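Coiled tubing

Coiled tubing is a long, continuous length of steel pipe wound onto a large reel, used mainly to do work inside oil and gas wells. It comes off its reel, gets straightened, goes down the well as far as it is needed, and is wound back up again afterward. There are no joints to screw together along the way, and this one simple fact explains most of what makes the method so useful (and a good deal of what makes it tricky).

The name covers both the pipe itself and the whole business of using it. Crews usually say "coil" for short, and a coiled tubing crew and its equipment together are called a "spread" or a "unit." Pipe sizes run from slim strings used for light cleaning jobs to much fatter ones that can carry heavy flow. The work belongs to the wider field known as well intervention, along with wireline, slickline and snubbing.

Origins

The idea of a continuous pipe is older than the oilfield method. Fuel lines laid across the sea floor during the Second World War were wound on huge floating drums, and they showed that steel pipe could be bent around a drum, unrolled and put to work. Oilfield units followed in the 1960s. Early strings were built from short pieces welded end to end, and those welds were the weak spots. Pinholes and breaks were common enough that many well owners wanted nothing to do with coil for years.

Better steel changed the picture. Mills learned to join flat strip at an angle before it was rolled into a tube, so that the stress of bending spread along a longer seam, and the strings that came out of this process lasted far longer. By the 1990s coil had become an everyday tool on land and offshore.
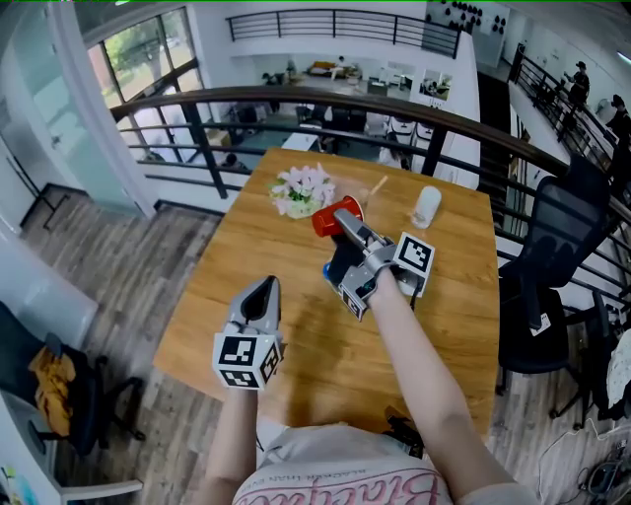 Table with two hand-held grippers, each fitted with a marker cube.

Main parts of a unit

The reel stores the pipe and keeps tension on it. A swivel at the hub lets fluid be pumped through the whole string while the reel is turning, so pumping never has to stop for a connection.

The gooseneck, also called the guide arch, is a curved frame that leads the pipe from the reel down into the injector.

The injector head is the muscle of the unit and a lovely piece of engineering. Two facing chains carry blocks shaped to fit the pipe. Hydraulic pressure squeezes the blocks against the pipe while motors drive the chains, pushing the string into the well or hauling it out. Too little squeeze and the pipe slips; too much and it is marked or crushed.

Below the injector sit the stripper, which seals around the moving pipe, and the blowout preventer stack, whose rams can close on the pipe, hold it, or cut it in an emergency. With these in place a crew can work on a well that is still under pressure. That saves the trouble of filling the well with heavy fluid, which can harm the rock that the oil or gas flows from.

Everything is run from a control cabin, where the operator watches weight, depth, speed and pressure.

Common uses

Cleaning out sand and scale is the classic job. Fluid is pumped down the string, comes out of a nozzle at the bottom, and carries the fill back up the space outside the pipe. Nitrogen is often added to lighten the fluid column in a well with low pressure, or pumped on its own to kick off a well that has stopped flowing.

Acid can be placed exactly where it is wanted, opposite one zone and away from another. Small motors on the end of the string can mill out plugs and hard deposits, and some units drill new side holes from old wells. With an electric cable or optical fiber run inside the pipe, the string can also carry logging tools into horizontal sections where gravity is no help at all.

Fatigue and pipe life

Every trip bends the pipe several times: off the reel, over the gooseneck, straight into the injector, and then all of it in reverse on the way out. The bending goes past the point where the steel springs back, so each trip uses up a little of the pipe's life. Internal pressure during bending speeds this up a great deal.

Operators therefore keep a record for every part of every string. Software adds up the bends and the pressures and gives the share of life used, section by section. A worn section may be cut out or moved to a different place over the gooseneck, and the whole string is retired well before it is expected to crack. Rust, acid and sour gas all shorten the figure.

Reach and lock-up

Pushing a long, thin pipe into a horizontal well has a natural limit. As friction builds, the pipe first snakes from side to side and then winds itself into a corkscrew against the wall of the well. Once the corkscrew is tight enough, more push at the surface moves nothing at the bottom. This is called helical lock-up, and fighting it has produced some of the cleverest tools in the field. Vibrating tools shake the pipe loose from friction, tractors grip the wall and pull the string forward, and chemical additives make the fluid slicker.

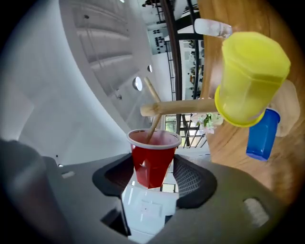
Vol. 4, p. 15

Offshore practice

Space and crane capacity are the big worries at sea. A full reel can be the heaviest single lift of a job, and an older platform may not have a crane able to take it. Crews get around this by splitting the string across two reels and joining it on deck, or by spooling the pipe across from a vessel alongside.

The Praslow field work is a favorite teaching case among instructors. Cleanouts on the Fomcombe platform there used a string divided over 2 reels, with the final 800 feet of the well reached only after a vibrating tool was added. Selvaraj Wijesinghe's field notes, dated 9/1/00, set out the reel plan and the pressure tests in wonderful detail and are still a pleasure to read.

See also

Snubbing
Slickline
Well stimulation
Blowout preventer
Helical buckling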